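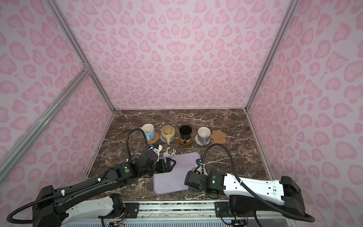
Lajos Szénási has coached the Berkesari bowlers for two seasons, and he talks about them mostly in terms of length. Before the February tour he measured where each seamer landed the ball over 72 deliveries in the nets, then set the field plans from those maps.

"Our left-armer was too short with the new ball," he said. "He was getting bounce, but batsmen could leave him on height. I moved his target up a yard and left the action alone."

The adjustment cost runs at first. In the opening warm-up match, against Swanepoel, he was driven through cover repeatedly and went wicketless. Szénási kept the plan. 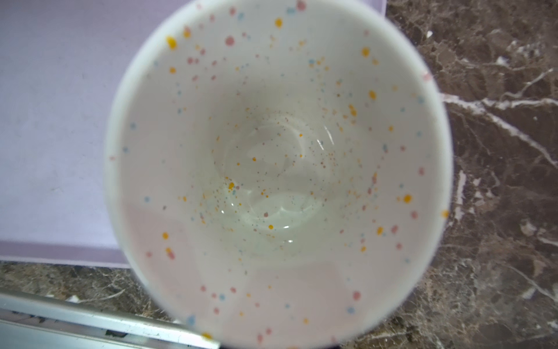 How long does a change of length take to settle? Szénási allows five weeks of net work, with the first two at reduced pace, before he judges it in a match.

Tibor Nyitrai, the captain, had doubts about the timing. "I would have done it in the off-season," he said. "A bowler who is thinking about his landing spot is slow to react to the batsman. We discussed it and I gave him shorter spells."

Those spells are capped at 5 overs, with a deep point in place until the ball is 50 overs old.
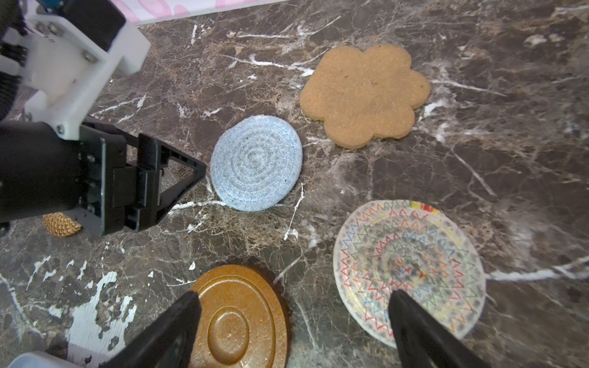

The second part of the plan concerns the older ball. Szénási wants the seamers to bowl straighter once the shine has gone, with two catchers in front of the bat on the leg side. Nyitrai prefers one, and keeps the other man at mid-on to protect the single. They will try both fields in the next warm-up match, against Kinov, and pick one before the first toss.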